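Home News Local Shops Archive Contact

Brurnis Neighborhood Letter
11th April
By the editor of the Letter

Filed under: House & Wardrobe

The shoes we wear only sometimes

In my building there are many people who own one pair of good black shoes and wear it for weddings, funerals and job interviews. I am one of them. In November I had to go to a funeral and my shoes were in a very bad state, and after that I decided to learn how to keep them properly. I would like to share what I learned, and also some news about the shoe repair on Trummer Street.
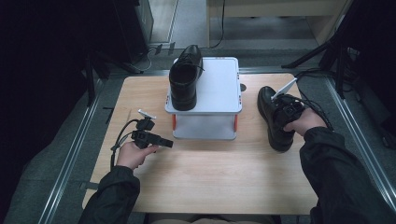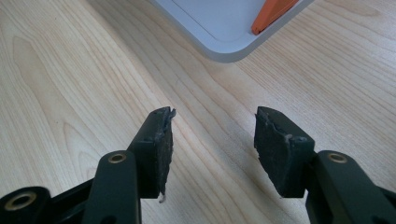
My first mistake was the place. I kept the shoes in the plastic bag from the store, at the bottom of the closet, near the heating pipe. Leather does not like this. Heat takes the moisture out of it and the plastic keeps bad air inside, so you get cracks on the outside and a smell on the inside, both at once. A cotton bag is much better, or the cardboard box with the lid a little open. If you have no cotton bag, an old pillowcase holds one pair very well.

The second mistake was that I put them away dirty. I always came home late and tired from the event, and I thought I would clean them the next day, and the next day was in the summer. Dust looks harmless but it sits in the fold over the toes, and when you walk it works like fine sand. Now I brush the shoes before I take off my coat. I know myself, and if the coat is already hanging I will not do it.

If they got wet, please do not put them on the radiator. My father did this all his life and all his shoes were as hard as wood. Fill them with newspaper, change the paper after an hour or two, and leave them lying on the side so that the sole can also breathe. It takes a full night and sometimes two.

About polish. In the hardware store you will find three or four kinds and it is confusing. The liquid one with a sponge on top is fast, but on my shoes it left a thin skin which broke later in the folds. The cream goes into the leather and gives back some color. The hard wax in the flat can makes the shine, but it does not feed the leather at all. So first the cream, very little, with a cloth. Then you wait. Then the wax, also very little. I use the one from Duto because the corner store has it, but I do not think the name is important. More important is to use less than you want to. When I began I used so much that the cloth stuck to the shoe.

How long do you wait between the two? I read many different answers. I wait 30 minutes, and in this time I clean the kitchen, so on polishing days my kitchen is also clean.

Please take out the laces before you start. It is boring, but without it the tongue never gets any cream and it becomes dry and gray exactly in the place everybody looks at when you sit down. The laces can be washed by hand with a bit of soap. New black laces are cheap, and a new pair makes an old shoe look much better than I expected. Thin round ones are the correct kind for a formal shoe. I first bought flat ones for sneakers and it looked strange.

Then the heel. Turn the shoe around and look at the outer back corner. On almost every shoe this corner goes first, and as long as only the rubber is gone, it is a small job for the repair shop. When you have walked through the rubber into the part above it, the job is bigger and the price also. I waited too long with mine and I paid for it.

This brings me to the news. The repair shop on Trummer Street, which was closed for the winter, is open again. The owner has moved the counter to the front, so you do not have to go through the narrow passage with the key machine anymore. Heels are usually ready in two days and full soles in one week. He asks that you bring the shoes clean, and also that you bring both of them, even if only one is damaged, so that he can make the height the same. It seems that many people bring one.

He has been in that street for 18 years, and he told me that he still has a shelf with shoes which were never picked up. If you left a pair before the winter, please go and ask. He will keep them until the end of the month, and after this they go to the clothing room behind the Gridance hall, where people can borrow formal clothes without paying.

The clothing room, by the way, is looking for men's dress shoes in the large sizes. They have enough small ones. The shoes can be used, but the sole must be whole, and please tie the pair together by the laces so that they stay together in the box. You can leave them at the side entrance on any weekday morning. They do not take boots or sports shoes, because there is no space for them.

One more thing that a reader asked me after the last Letter: are shoe trees worth the money? I bought one pair of cedar ones and I am happy with them, but only for the shoes that I really wear. For the pair which stands in the closet most of the year, paper does nearly the same. Use plain packing paper if the lining is light, as the ink from newspaper can leave marks. I have one gray heel lining which proves it.

In the next Letter I will write about wool coats and moths – if you have a method that works, please write to me before I print mine.

Previous item | Next item | Back to top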